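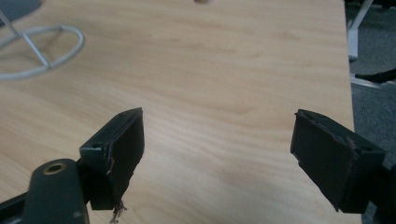

Projects > Home Economics > Term 2 > Wood Finishes

31/03/2018
By Shagufta Mirani and Irfan Farooqui

Which table finish holds up best in a school lunchroom? Our school in Astside is getting new tables in June so we picked this for our project.

Method. Three finishes: plain oil, hard wax, water based varnish. All on offcuts from the Katiyar workshop, same plank. Sanded first. Two coats each, left overnight. Then cold tea, ketchup and cooking oil on every piece, 60 minutes, wiped with a damp cloth. Same thing again the next day with fresh spills. Irfan did the wiping so the pressure would be the same.

Results. Oil was worst. Tea left a ring both times, ketchup left a faint orange mark. Wax ok with tea but the cooking oil made a dark patch that didnt go. Varnish had no marks we could see. It did scratch easier when we dragged a fork over it.

We also asked 22 students in our year which one they liked the look of. Most said wax. Varnish came last, "too shiny".

Problems. Room got cold over the weekend and the second varnish coat was still tacky, had to wait an extra day. Should of done more than one piece per finish.

Recomendation: varnish for the lunchroom, wax for the library where there is no food. Next we would test hot cups.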